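Three slow days in Kumarakom

09/04/2022

I had been promising myself a proper trip to the backwaters for longer than I care to admit, and when Meenakshi Kulkarni rang to say she had leave owing and a bag already half packed, I gave in at once. We are neither of us early risers, nor very good at sightseeing in the brisk, list-ticking way, so we settled on Kumarakom and agreed that if we saw nothing but water and coconut palms we would come home perfectly happy.

We stayed at a homestay called Kotian, down a lane so narrow that our driver folded in his mirrors and said a little prayer (I think it was a prayer). The room was plain and clean, with a big ceiling fan and a window that looked straight out on to a canal. It cost us 3238 rupees a night between us with breakfast, and what a breakfast! Appam with lacy edges, a mild egg curry, small sweet bananas, and coffee that kept arriving until we put our hands over our cups.

The first afternoon we did very little. We walked along the canal path, were overtaken by several schoolchildren on bicycles, and sat on a wall watching a man unload sand from a country boat with a basket, back and forth, in no hurry whatsoever. Meenakshi said it was better than television. By the time we turned back the light had gone that thick yellow colour you get before rain, and then of course the rain came, and we arrived at supper looking like two drowned cats.

The next day was our boat day. I had gone back and forth over whether to hire one of the big houseboats for the night, and in the end we took a small covered boat for the morning instead, which I would recommend to anyone who doesn't need a bedroom and a cook following them about. Our boatman, Manikandan Shetty, asked 1244 rupees and took us well beyond the point where the houseboats gather, into side channels where the branches brushed the roof. Vembanad Lake itself is enormous. You come out of a little green tunnel and suddenly there it is, flat and silver all the way to the sky, with cormorants drying their wings on the fishing stakes.

We had lunch at a toddy shop on the way back — I stuck to the lime soda, being a coward — and ate karimeen fried in a dark, peppery paste with a mound of tapioca. My fingers smelled of it until evening and I didn't mind a bit.

On our last morning we went to the bird sanctuary, and here I must own up to some poor planning. We got there well after nine, by which time the sensible birds had finished their business and gone off to sit in the shade. We did see egrets and a kingfisher so blue that we both gasped, and the walk under the trees was lovely, if sticky. Wear proper shoes. I wore sandals and regretted it by the first muddy bend. 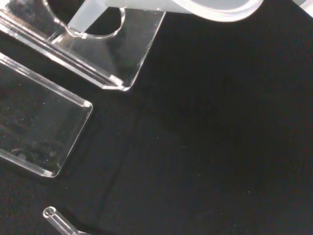 Anitha Chacko wrote to me after I mentioned the sanctuary, and told me that I should have been at the gate by six, that the path is at its best just after the rains, and that going in the heat of April was my own silly fault. She also thinks we missed a treat by not taking the public ferry across to Muhamma, where you share the bench with office workers and shopping bags and pay next to nothing. She is quite right on every count, and the ferry has gone to the top of my list for next time.

We spent our last 100 rupees in change on banana chips at the bus stand, still warm from the pan, and had finished the lot before we reached Kottayam. Meenakshi is already talking about Alappuzha. I've told her I'll come as long as there is appam.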